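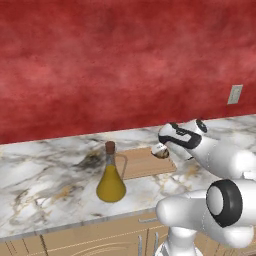

Lærke Þorgeirsson asked whether the glaze can be taken right down to the back of a stone worktop, or whether it has to stop short and leave room for an upstand. It can be taken down to the worktop. The joint between wall and stone must be sealed after the glaze has cured, and the sealant must be a neutral-cure grade marked as safe for natural stone. Acetic-cure silicone (the kind that smells of vinegar) can etch marble and should not be used.

Kanberg Wall Glaze
Product code 3589
Supplied by Callow Surface Finishes

Description
Kanberg is a water-based, translucent glaze for broken-colour work on interior walls: sponging, ragging, stippling and colour washing. It is tinted in the tin and applied over a solid base coat. The base coat shows through where the glaze is lifted or thinned, and the depth of the finish depends on how far apart the two colours are. A glaze two steps darker than its base gives a cloudy surface. A wider gap gives a strong pattern with visible edges, and most people find it tiring on a large wall.

Where it can be used
Plaster, plasterboard, lining paper and sound painted walls in kitchens, halls and living rooms. Behind a worktop it must be finished with Vastari Clear Matt. It is not suitable directly behind a hob, inside a shower, or on floors, stone, tile or bare metal. Do not use it on distemper or limewash.

Pack sizes
600 ml tin, tinted or clear
Sample pot, 10 colours only (see Colours)
The larger trade tin was withdrawn in March. Orders for it are now filled with the same volume in small tins, all from one batch.

Technical data
Binder: acrylic copolymer
Sheen when dry: low, uneven by design
Coverage: 10 square metres per litre on a sealed base, one coat
Open time: long enough for one person to work a strip the width of an arm's reach. Warm rooms shorten it.
Touch dry: two hours
Overcoating with Vastari Clear Matt: next day
Full cure: seven days
Thinning: clean water, up to one part in five
Cleaning of tools: water, straight after use

Base coat
Use an acrylic eggshell. Matt emulsion pulls the water out of the glaze on contact and leaves hard lap marks that no amount of sponging will move. If the wall is already matt, apply one coat of Vastari Sealer, leave it overnight, then apply the eggshell. Two coats of eggshell are normal. Over dark or patchy walls a third may be needed, especially with reds, as red pigments cover poorly -- a pale pink or grey undercoat will save paint.

Application
Stir the tin, do not shake it. Shaking puts air into the glaze and the bubbles dry as pinholes.
Switch off the supply at the consumer unit, check that it is dead, and loosen socket and switch plates so the glaze can be worked a little way behind them. Masking round a fixed plate leaves a ridge.
Mask the worktop with low-tack tape and cover it with a sheet. Tinted glaze can stain unsealed marble. Wipe up drips at once with a damp cloth, and do not use household cleaners that contain acid.
Brush the glaze on thinly in a ragged-edged strip. Straight edges show.
Dab with a damp natural sponge, turning the wrist between touches. Rinse and wring the sponge when it starts to put glaze back on the wall.
Keep a wet edge. Two people make this much easier, one brushing and one sponging, and they should not swap halfway along a wall. The change of hand is visible.
Finish each wall in one session. Stop only at corners.
Leave until the next day before sealing.

Sealing
Vastari Clear Matt is applied with a short-pile roller, two coats. It darkens the glaze slightly, and reds more than other colours. Always judge a colour from a sealed sample. Without the sealer the glaze will mark when wiped, and grease cannot be removed from it.

Colours
Kanberg is tinted to the Hjaltadóttir range. The sample pots cover the 10 most ordered colours, five of them reds and browns. Other colours are made to order and cannot be returned. Hjaltadóttir 493 (a brick red) was reformulated and is now a little bluer than before. It will not match earlier tins on the same wall. Tell us if you are patching old work in this colour and we will check whether the old tint recipe can still be mixed.

With red glazes, look at the sample under the lamps that will be used in the room. Warm lamps flatten the difference between glaze and base. Cool lamps bring out the pink in the thin areas.

Common faults
Dark bands at intervals: the wet edge was lost. Sand lightly, apply one coat of eggshell and start the wall again. Extra glaze makes the bands darker.
Glaze slides or beads: grease, silicone or a gloss base. Wash with sugar soap, rinse, abrade.
Pattern repeats: the sponge was not turned. Going over it with a softer, drier sponge helps only while the glaze is still open.
White bloom after sealing: the sealer was applied too soon or in a cold room. Slight bloom often clears as the coating cures.

Storage
Keep from frost. A part-used tin keeps for one year with the lid tapped down. Decant what is needed into a kettle and do not pour leftovers back.

Safety
Contains a preservative that may cause an allergic skin reaction. Wear gloves when sponging. Ventilate the room. Do not empty into drains.

Related products
Vastari Sealer
Vastari Clear Matt
Callow natural sponge, medium
Callow low-tack tape, wide

Data sheet revised 25 September 2025. Replaces all earlier versions.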